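**Kvaran Wool Wash — concentrate, 400 mL**

Made by Meltik for hand and machine washing of wool, alpaca and silk. Unscented. The formula hasn't changed since the Sekov label was dropped, so if you have an old bottle under the sink you can finish it and carry on with this one.

Use 2 capfuls for a basin of cool water, or 3 for a front loader on the wool cycle. Leave jumpers to soak for 10 minutes, squeeze them out without wringing and dry them flat on a towel. The wash doesn't need rinsing out of hand-washed pieces, though darker colours look better for a quick rinse. Felted slippers and heavy grey socks can take water a little warmer, up to 30 degrees.

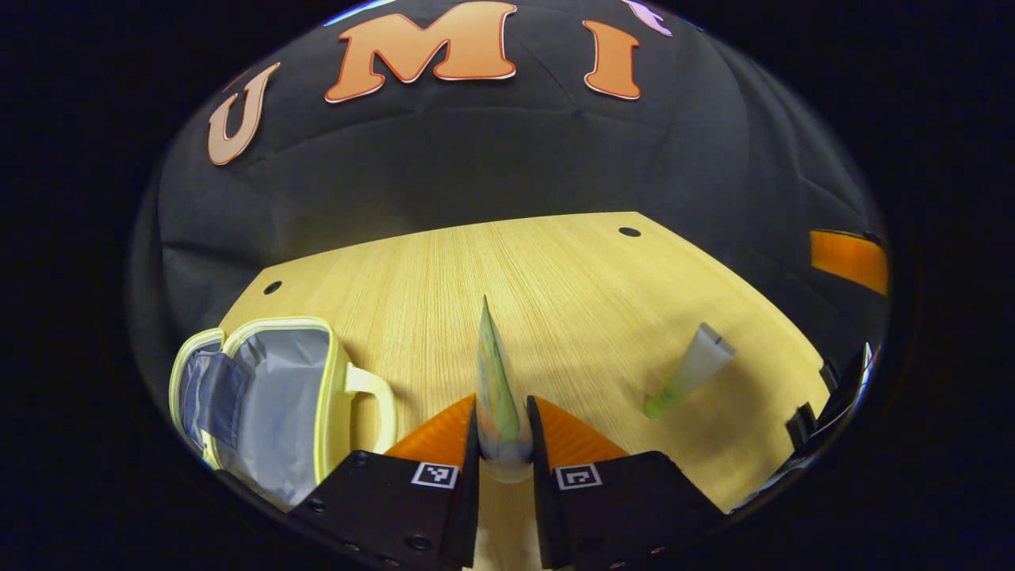 Don't use it with fabric softener. It leaves a coating on the fibre, and the next few washes will be spent getting rid of it. Bore water and other hard water will need an extra capful.

**Sizes**

- 90 mL travel bottle
- 400 mL bottle
- 3000 mL refill, with tap

The refill comes in a plain carton. Store it upright and out of the sun — the liquid goes cloudy in a cold laundry but clears again once it warms up, and it washes the same either way.

**Ordering**

Orders placed before noon are packed the same afternoon. The 3000 mL refill goes by road only and can't be sent to a parcel locker. For wholesale and cartons of mixed sizes, write to Ramesh Kushwaha at the Clekari warehouse. The travel size is out of stock until April.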